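Introduction to Woven Cloth
Garonstead Evening School, Textiles Room
Notes for Unit 4: Structure, or why cloth behaves the way it does
Onni Eskola

Bring to class: your pick glass, the sample envelope from Unit 3, graph paper, a soft pencil, and one piece of cloth from home that you don't mind unraveling at a corner.

Where we left off

We had finished with yarn. You know S twist and Z twist, you know what plying does, and you've all felt the difference between the Horby singles and the plied cotton. Now the yarn goes on the loom, and this is my favorite unit of the whole course, so forgive me if I run on. A yarn is lovely, but the minute two sets of them start crossing each other you get behavior that neither set had alone. Stretch on the diagonal! Pockets of air! A shine on one side and none on the other! All of it comes from one small decision made over and over: does this thread go over or under?

Words we'll use all evening

Warp: the threads stretched on the loom before you begin. One warp thread is an end.
Weft: the thread that travels side to side. One pass is a pick.
Sett: how closely the ends are spaced.
Selvage: the side edge, where the weft turns around and comes back.
Float: any place where a thread skips over two or more threads before going under again. Learn this one first. Nearly everything below is a story about floats.
Draft: the graph paper plan. Filled square, warp on top. Empty square, weft on top. (Some older books do it the other way, so check before you copy anything.)

Plain weave

Over one, under one, and the next row does the opposite. It has the most crossings of any weave, and no floats at all. With the same yarn and the same sett it will be firmer and flatter than anything else we make. Muslin, canvas, voile and taffeta are all plain weave, and I still find that wonderful. The structure is identical in a sail and in a curtain you can read a newspaper through. What changed was yarn and sett.

Try it: pull your plain weave sample along the warp, then along the weft, then corner to corner. Only the last one gives. That diagonal is the bias, and dressmakers have built whole gowns on it.

Twill

Shift the crossing one thread over on each row and a diagonal line appears. In a 3/1 twill the warp goes over three picks and under one. Denim is usually made this way, with a dyed warp and an undyed weft, so the face is blue and the back is pale. Turn up the hem of your jeans and look. There's the whole lesson!

Since there are fewer crossings, the threads can be packed closer together, and the cloth bends more easily for its weight. That's why work clothes are so often twill: you can get a lot of yarn in there and still climb a ladder.

Variations worth drafting at home: point twill (the line goes up and then comes back down), herringbone (the same idea but with a clean break at the turn), and broken twill, where the diagonal is deliberately scrambled.

Satin

Now we spread the crossings as far apart as we can and make sure no two of them touch. The smallest regular satin needs 5 ends. Draw one on your graph paper by moving over two squares for each new row, and then try to make one with 4. You can't. Either the crossings line up into a twill or the pattern leaves some threads never tied down. Do the drawing even if you believe me, it's very satisfying to watch it fail.

Long floats catch the light and they also catch rings, cat claws and chair corners. Satin weave in cotton is called sateen. Satin is the weave and silk is the fiber, and I will gently correct you every time, so you may as well start now.

Waffle weave

People who think they don't care about structure change their minds here. Thread the loom in a point, 1-2-3-4-3-2, and repeat. In the treadling, let some warp ends float longer and longer and then shorter again, and do the same with the weft. On the loom the result looks flat and a bit disappointing. Then you wash it. The long floats draw in, the plain areas get pushed down into the middle of each cell, and the cloth rises into ridges and hollows.

It drinks water because there is so much surface, and it insulates because the hollows hold still air. It is also the cloth that shrinks most on you, so weave a sample, measure it, wash it, measure it again, and only then decide how wide to go. My first bath towel came out as a hand towel. I used it for years.

Sampling on the small looms

The Niskanen table looms are threaded for you with 400 ends of natural cotton. Please don't lift the beater off, even to get a better look. Each pair weaves a strip with plain weave, then 3/1 twill, then waffle, with a few picks of colored scrap between sections so you can see where one stops. Cut the strip in half afterward. One half goes home unwashed in your envelope, the other goes into the basin in the Melby room with warm water and a drop of soap. In February the radiators in there dry everything overnight.

Finishing the ends

When cloth comes off the loom the warp ends are loose and the last picks will wander off if you let them. Your choices are a turned hem, hemstitching done while the piece is still under tension, or a fringe. Fringe is simply warp with no weft in it, so it normally sits on the two ends of a cloth and the selvages go without. If you find fringe along all four sides, some of it was made by pulling warp threads out of the edges, or it was sewn on later as a trim. Check with your pick glass: can you follow a fringe thread back into the weave?

Knotted fringe wears better than loose fringe. Twisted fringe wears better still, and it survives the wash without felting into a clump. For a table, think about length too, because a long fringe is beautiful to look at and a nuisance under a dinner plate.

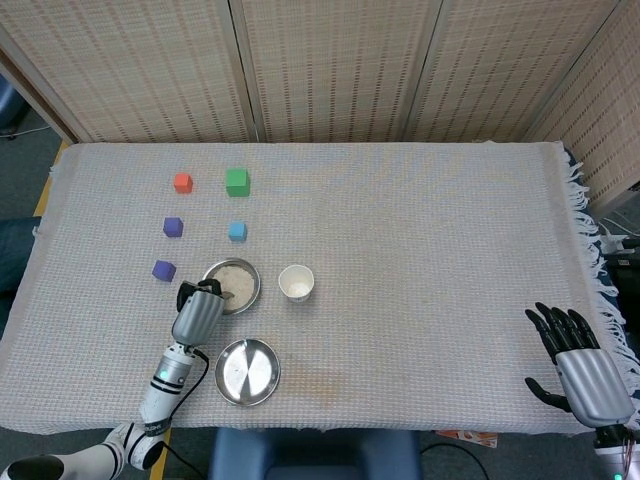

To twist a fringe, take two small groups of ends, roll each one clockwise until it wants to kink, lay them side by side and let them wrap around each other counterclockwise. Knot the bottom. You'll recognize this from Unit 3, as it is plying all over again with your fingers in place of the spindle. Keep the groups the same size all the way across and comb everything straight before you start.

For next time: draft a herringbone of your own, and unravel a corner of the cloth from home until you can say which weave it is.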